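The Govitz Briefing Binder
3 min read

For press secretaries, chiefs of staff and anyone else who has been handed a phone in a parking lot and told it's the radio station. 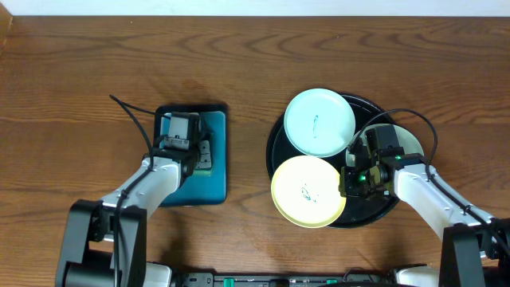
What you get

The Govitz is a 30-tab binder for people who speak on behalf of people who would prefer to speak for themselves. It holds 700 sheets before the rings start to complain. Each tab has a write-on strip, so you can label one "Budget" in March and cross it out in July when the budget becomes "the situation."

Inside the front cover is a clear pocket for the day's schedule. Inside the back cover is a second pocket, which our customers use for the schedule as it really went.

The call log

Every binder ships with 2 call log pads. Each line has room for the reporter's name, outlet, deadline and question, plus a narrow column headed "Said." We made that column narrow on purpose. Lenuța Onu, who ran communications for two mayors and a transit board, tested an early version with a wide one and sent it back with the note "Do not encourage them."

There is also a box marked "On background?" Please tick it before the conversation. Ticking it afterward has been tried.

Covers

Black or navy. We offered red for one season and sold it mostly to campaigns that lost, so we stopped. Aqeel Rizvi in our Suston office still has a shelf of them and will sell you one if you ask nicely and don't blame him.

The cover is stitched at the spine and wipes clean of coffee. It does not wipe clean of permanent marker, as Uzma Mengal learned on a bus between two rallies.

Refills

Order code 1288 covers tabs, log pads and the schedule pockets. Most offices reorder after a session ends or a boss resigns. If both happen in the same week, call us and we'll ship the same afternoon — it comes up more than you'd think.

Statement sheets are sold separately. They come pre-ruled with three lines, and if your statement needs more than that, you may want to talk to a lawyer before you talk to us.

Will it fit in my bag?

It fits the Mamurach shoulder bag with the flap closed. It also fits most ordinary briefcases, though you'll have to take your lunch out.

Can I get my boss's name on it?

Yes, stamped on the front in silver. Adeel Janjua does the stamping and asks that you wait until the vote is certified. Name changes are charged at full price.

Returns

Unused binders can come back within 30 days. Used ones can't, and please remove your notes before asking. We've read some of them, and we would rather not have.

Questions about bulk orders for legislative offices go to Eftychia Karras in Suston. She picks up until five, and she is always on the record.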